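Remico low-tack masking tape, reviewed after one hallway and most of a kitchen

The label promises "razor lines, no bleed, no residue." I have read that on every roll I've bought and scraped paint off baseboards afterward anyway. So I paid for four rolls of the Remico and tried to dislike it.

It tears by hand without shredding. Over old semigloss trim it went down flat, and where I pressed the edge with a putty knife the line was clean. Where I only used my thumb, paint crept under. That is pretty much how the cheap stuff from Wattimena behaves, at a little over half the price.

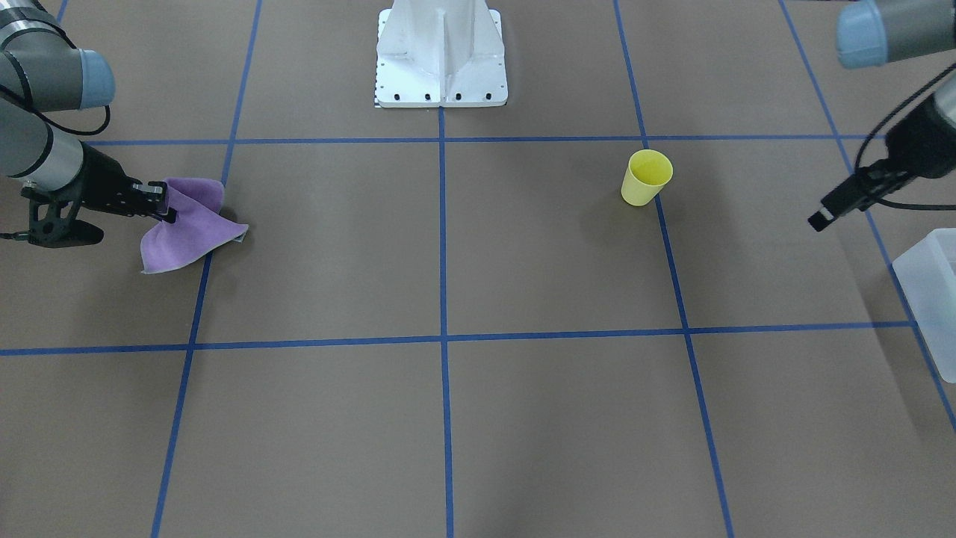 How long can you leave it on the wall?
Two days on trim, going by my hallway. The box claims two weeks, and the piece I left by the kitchen window for one took a strip of primer with it.

Elisa Pace, who painted most of the rental units in Skindutthorpe before she retired, told me I was pulling too fast and at the wrong angle. Maybe so. I tried it her way, slow and folded back on itself, and lost less primer – but I still lost some.

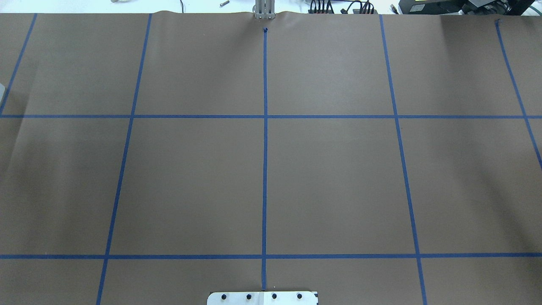
She also thinks the kitchen wall was badly prepped to begin with, and I can't rule that out. The previous owners seem to have painted straight over grease.

Then there's the star rating. The store page shows 2,179 reviews, and a good many I read were written by people who hadn't opened the roll yet. "Arrived fast" says nothing about bleed.

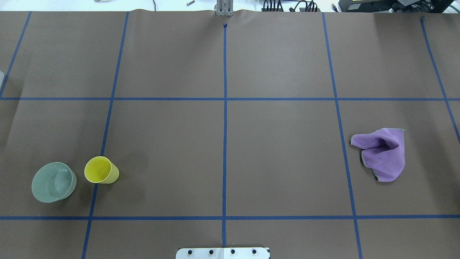
Page last updated: April

A reader, Wiebke Ruppert, wrote to say the Pravus tape held better on her textured walls. I haven't tried it. On my one textured closet the Remico was poor, lifting at every bump.

I'd buy it again for smooth trim if it were on sale. At full price, get the cheap roll and a putty knife.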